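A day at the Fernthorpe mill open day

We had been meaning to go to the Fernthorpe open day for years, and every time something got in the way (a wedding, a flat battery, and once a perfectly good forecast that turned to sleet by breakfast). So when Ya-wen rang to say she had a spare seat in the car and a thermos already filled, I said yes before she'd finished the sentence. It's a long drive out past Pastow, but a pretty one, and we stopped at the bakery there for cheese buns, which I can heartily recommend if you get in before the cyclists do.

For those who don't know it, Fernthorpe is a knitting and finishing mill on the river. It makes jersey, fleece and ribbing, mostly for other people's labels, and it opens its doors to the public once a year. Parking is in the paddock across the road. Wear boots. I wore my good suede shoes and was sorry by the time I reached the gate.

You sign in at a trestle table and get a coloured sticker for your tour group. Ours was green, and our guide was Wen-hsiung Man, who started in the dyehouse as a teenager and now looks after the whole finishing floor. He has a lovely slow way of talking and he didn't rush anyone, even the gentleman who wanted to know the thread count of absolutely everything.

The knitting hall comes first, and oh, the noise! They hand you earplugs and you need them. The circular machines stand in two long rows, and the cloth comes down underneath in a great tube, so that you keep wanting to put your hand in and feel it (please don't, there's a sign). Wen-hsiung told us that the oldest machine on the floor takes 3,000 needles and that one bent needle leaves a line running the whole length of the roll. He showed us such a line on a piece of grey jersey hung by the door. I couldn't see it at all until he tilted the cloth to the window, and then I couldn't stop seeing it.

After that came the dyehouse, warm as a bathroom and smelling a bit like wet wool and a bit like vinegar. I had always imagined big open vats with somebody stirring, but these days it's all closed vessels with a little round window in the door. The colour kitchen next door was my favourite room of the day. Lai-ching Wu keeps the recipe books there, and she has 218 blues. I asked whether anybody could really need that many and she laughed and pulled out three swatches which looked the same to me, and then carried them over to the lamp, where one went greenish and one went nearly mauve. The pale ones are the hardest, she said, because there's nowhere for a mistake to hide. A washed-out sky blue on cotton took her most of a January to get right.

We came home with our heads full of pale blues. 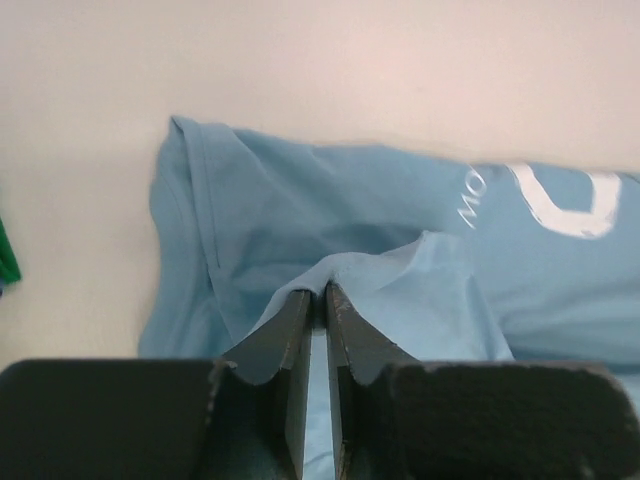
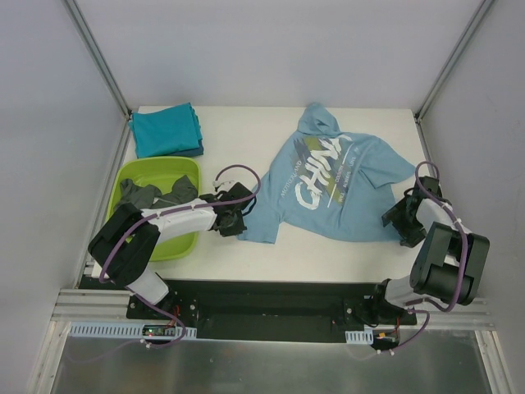 Lunch was in the old canteen, and it was far better than it had any right to be. Soup, a proper roll, and a slice of date loaf for anyone who put a coin in the tin. We shared a table with Cheuk-hei Tseng, who teaches textiles at a high school a couple of hours up the road and had brought his senior class along in a bus. They were a cheerful lot, and they had questions ready about water, which I was glad of, as I'd been wondering myself. The mill takes its water from the river and treats it in ponds behind the boiler house before it goes back. You can walk around the ponds if you like. There were ducks, and a bench, and a cold wind that sent us back inside fairly smartly.

In the afternoon you're free to wander, and there are talks in the loft above the cutting room. We went to the one on mending knitwear, given by Hiu-tung Mak, and I'd go again tomorrow. She had us all pick up a dropped stitch with a crochet hook, and then showed how to put a patch behind a worn elbow so that it stretches with the sleeve. I've been doing mine the wrong way for thirty years, using sewing cotton that was much too stiff. She also had strong opinions about ironing over a print (turn it inside out, put a cloth down, keep the iron moving) and stronger ones about tumble dryers.

The remnant shop is the last stop, and I think it's the real reason half the visitors come. Bins of offcuts are sold by weight, and the ribbing goes first, so don't leave it until after the talks as we did. Ya-wen found a lovely piece of charcoal fleece, enough for a vest. I bought more jersey than I have any plan for. There was a stall from Kahraman too, with buttons and zips, and the woman minding it patiently matched a toggle for me from a coat I'd only brought in my head.

A few practical things, as people always ask me. The stairs to the loft are steep and there's no lift, though everything else is on the ground floor. Dogs have to stay in the car, so leave them home. The washrooms are by the canteen. Bring cash for the remnant shop, as the card machine was having one of its spells. The tours fill up early, and I was told that more than 705 people came through last year, so I'd aim for the first group of the morning if you can manage it.

We took the river road home through Skesar and got stuck behind a hay truck for most of the way, which neither of us minded. Ya-wen has already cut out her vest. My jersey is still in its bag at the bottom of the stairs.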